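Safety Rules for Robots: Who Makes Them and What They Say

Your school has rules about running in the hallway. Swimming pools have rules about diving. Places where robots work have rules too, and some of them are hundreds of pages long.

A robot arm is a machine with joints, a bit like your shoulder, elbow and wrist. It has motors inside, and motors don't get tired or feel a bump the way you do. If an arm is told to move to a certain spot, it will try to get there even if your hand is in the way. So people have to plan ahead.

Rule 1: Give the robot its own space

An arm can only reach so far. Engineers work out the farthest point it can touch in every direction, and they call all of that the robot's reach. Then they mark it off. In a big factory the border may be a tall fence with a locked gate. For small arms it may be walls on a few sides and a line on the floor that says where people stop.

At the Fullthorpe workshop, the line is yellow tape, 36 inches from the arms. Visitors stay behind it whenever the power is on.

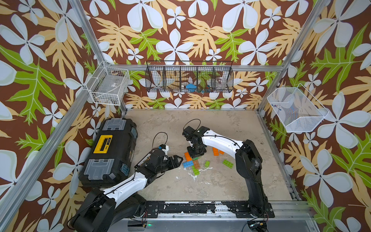
Two robot arms at work with building bricks. There are walls on three sides of their space.

When two arms share one space, there is another thing to plan. They can reach each other! The program has to keep track of both arms so that they don't crash.

Rule 2: Have a way to stop

Look for a big red button the next time you see a factory on TV. It is called an emergency stop, and many people say "e-stop" for short. Pushing it makes the machine stop. Anyone may push it if they think something is wrong, and they should never get in trouble for doing so.

An e-stop has to be tested. Workers at Fullthorpe test theirs every morning at 8 a.m. and write the result in a notebook. If the button fails, the arms stay off that day.

Rule 3: Go slow when people are near

A slow arm gives you time to step back. It also hits less hard. Some robots are built to work right next to people, and they have limits on how fast they move and how hard they can push. When Fullthorpe tries out a new program, the arms run at a slow setting for the first 24 tries.

Rule 4: Turn it off before you reach in

Sometimes a part falls where the gripper can't get it. It is tempting to grab it quickly. The rule is to stop the arms first, switch off the power, and only then put a hand inside. At many workplaces the switch gets a padlock, and the person reaching in keeps the key in a pocket. 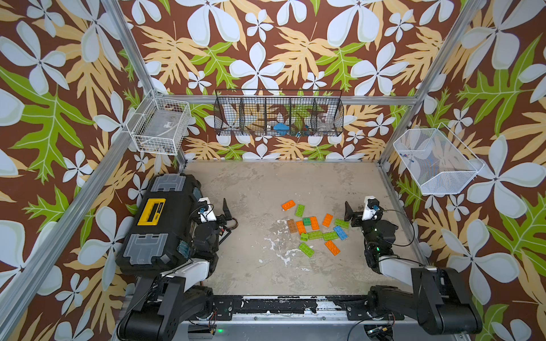

Rasa Bite thinks the padlock should come first on any list like this one, because a fence or a button is no help if a friend turns the power back on while your arm is inside.

That is a fair point. The rules here are numbered so they are easy to find again, and all four count the same.

Who writes the rules?

Groups of engineers, safety experts and factory workers from many countries meet and agree on them. The rules they agree on are called standards. A standard gets read again every few years and changed if robots have changed.

Words to know

Gripper – the part at the end of an arm that picks things up
Reach – all the places an arm can touch
E-stop – a button that stops a machine in an emergency
Standard – a set of rules that many people have agreed to follow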